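How to set up a shift when the arm does the loading

Written for the Thaler laundry room but should work for any site running Zaltent. Quick version, I'm between loads.

Before you start

Log in on the wall tablet. Pick your shift. Check the overnight list - anything marked HELD means the arm gave up and a person has to do it. Do those first or they sit there till October.

Step 1. Sort. Still us. Darks, lights, anything with a zipper you don't trust. Check pockets. Pens are the enemy.

Step 2. Basket on the stand. Don't overfill, the gripper drags sleeves. Clip hangers can ride on the rim, but take them off before you press start.

Step 3. Pick the machine by its label, not by where it stands. Smart dry 1 and Smart wash 1 are side by side, same color, same round door. Wrong one picked = a whole cycle wasted. Ask me how I know.

Step 4. Floor check. Green stripe clear, cable flat, no shoes or bags near it. Then hit Start and step back.

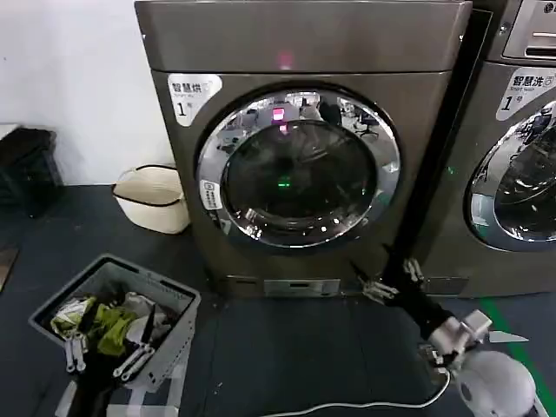

Huguette Charbonneau wrote back on the first draft that step 4 should come before step 2, and that she'd like it in writing who gets blamed when a load comes out wrong. She used to run both machines and fold at the same time. Now she spends half the morning watching, and she says watching is more tiring than folding.

Fair. So, in writing: if you sorted it, you own the sort. If the arm dropped it, log it as a drop and move on. No one gets a talk over a drop. On the order - do the floor check whenever you like, just do it before Start.

Step 5. While it runs, go fold. You don't have to stand there. The tablet beeps if it's stuck for 90 seconds. If it beeps, hit Pause, wait for teh arm to stop, then go in.

Step 6. End of shift. Write the drops in the log, plus anything odd. Error 1743 means call Lesia Kushnir, dont restart it yourself.

Hours: same as before. Job sheet now says "operator" instead of "attendant", pay line is being looked at. I'll update this page when I hear.

Last edit 14th December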